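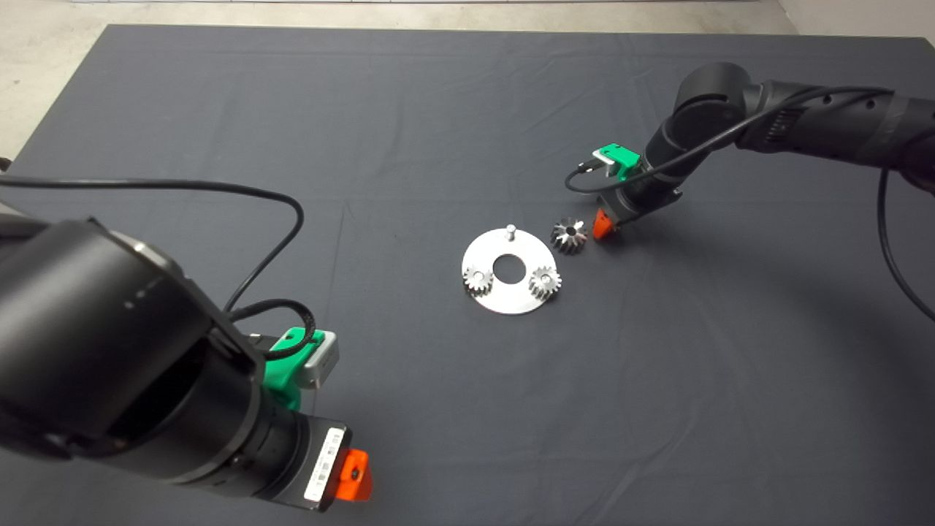

Before the Doors Open: House Check for the Dravora Screening Room

Please go through this before every public screening, and write your comments under the item while they're fresh. A few of mine from the documentary weekend are left in so you can see how much detail helps (more than you'd think!).

1. Exits and aisles
Both exit doors open fully from the inside. Aisle lights on, no bags or cables across the steps.
Comment: OK. The left door sticks a little in damp weather – give it a good push and put it on the repair sheet if it gets worse.

2. Seats
Walk every row, sit in anything that looks crooked, and tape off whatever wobbles. We have 57 seats on a full night.
Comment: Row D, seat 11 has a loose armrest. Taped off, and I moved the ticket holder one row back, where she told me the view was nicer anyway.

3. Projection booth
Vents clear, fan running, fire extinguisher on its hook with the gauge in the green.

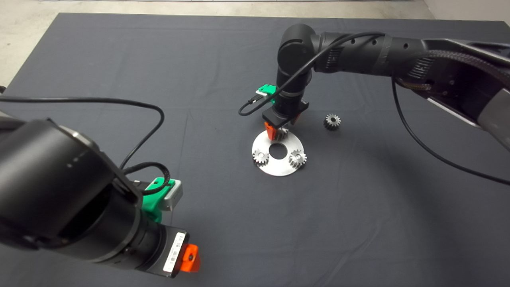

Keep coats and lunch off the shelf by the fan, please. I know it's the only warm spot in the building in March, but the projector needs the air.
Comment: OK. Extinguisher tag is readable again.

4. Sound
Play two minutes of the loudest part of the film and stand in the back row. Music documentaries run heavy on the bass, and the ceiling panels will let you know.
Comment: The Stusus print buzzed the panel over row B. Brought the low end down, and the buzz stopped. Panel screws still need tightening.

5. Stage and Q&A
Microphone cables taped flat, stool steady, step edge marked with white tape. For the Mwaipopo panel we had four guests on a stage that really likes three.

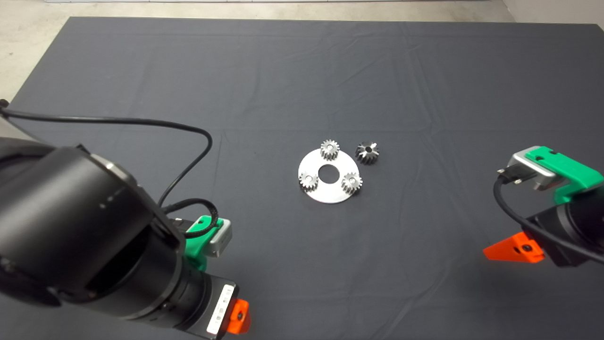
So put the extra chair at floor level, well away from the step, and tell the moderator before people come in.
Comment: Step tape peeling on the right side. Replaced.

6. Lobby
Line kept clear of the ramp, wet floor sign out if it's raining, popcorn machine unplugged by the second reel.
Comment: Not OK on Sunday. The line for the Asonmont premiere backed up over the ramp. We'll start it along the poster wall next time.

Leave the finished sheet in the tray by the box office phone.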